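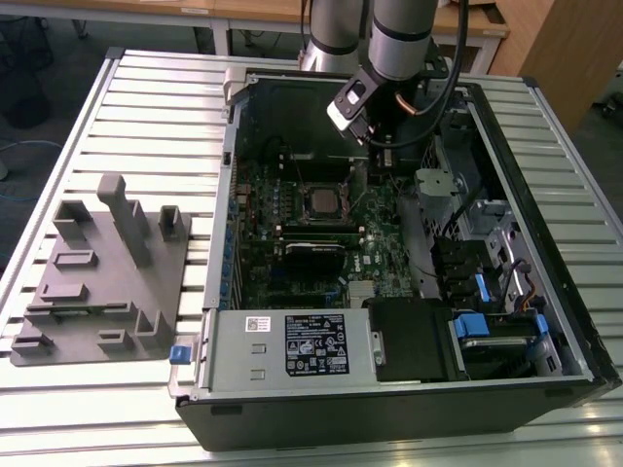 So I've been on an old-desktop kick since February, and the blog has suffered for it. Sorry! My back has suffered too, if that helps.

The one I keep coming back to is the Dell tower. I love working on these things. Lay it on its side, take the panel off, and it's all right there looking up at you: green board, power supply along the bottom, drives over on the right. And everything you're supposed to grab is blue! The drive latches are blue, the expansion clips are blue, there's a little blue tab poking out at the end of the power supply. Somebody at a desk somewhere decided that, and I would like to buy them lunch.

Gergely Kovács (you may remember him from the great printer disaster) asked me why I bother when a newer machine can be had for under 400 bucks. Fair question. My answer is that I paid 50 for mine and I've had more fun with it than with anything I've bought new in years. He then tried to sell me his old monitor, so draw your own conclusions.

A few things I've learned, mostly by doing them wrong first. Wipe the old thermal paste off the CPU before you go hunting for the new tube, so you can read the markings on top. Take a phone picture of the cables before you unplug a single one. I skipped that once and spent a whole evening with a leftover connector and a bad mood. And put your screws in something with a lid. I use a Plosta tin that used to have mints in it, and it still smells great.

Next up is memory. I'd like to add more, but the sticks I want are sold in lots of 100 by a guy who will not budge, and I do not need 100 of anything. If you have a couple of spares in a drawer, leave me a comment and we'll work out a trade. I have a lot of fans.

Oh, and the Trundden keyboard post is still coming. It's up to 900 words and I haven't even gotten to the space bar.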